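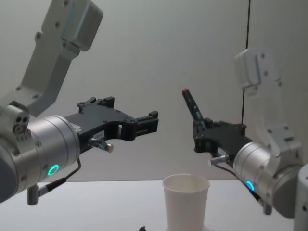 Robot Safety Technician, Skernska

Full time, on site. Ref. 710. Posted 9 September 2019.

In February one of our two-arm cells failed to stop when its guard door was opened. The right arm kept moving at working speed and its gripper struck an operator on the forearm. She was bruised and has returned to work. We traced the fault to a safety relay with welded contacts, and the weekly check then in use did not test for it.

We are hiring a technician to take over stop testing on every cell at our Lidberg site. You will:

Test door switches, stop buttons and relays, and keep the records
Set and check gripper force limits
Write up faults and near misses, including drops and pinched cables
Lock out any cell that fails, without asking production first

You need 2 years of work with industrial arms or similar machines, and must be able to read wiring diagrams. Shifts rotate every 2 weeks. There is a $400 yearly allowance for boots and tools.

Send a resume and a short account of a fault you traced to Jade Hulme, Horrocks Building, front office. Agency applications will not be read.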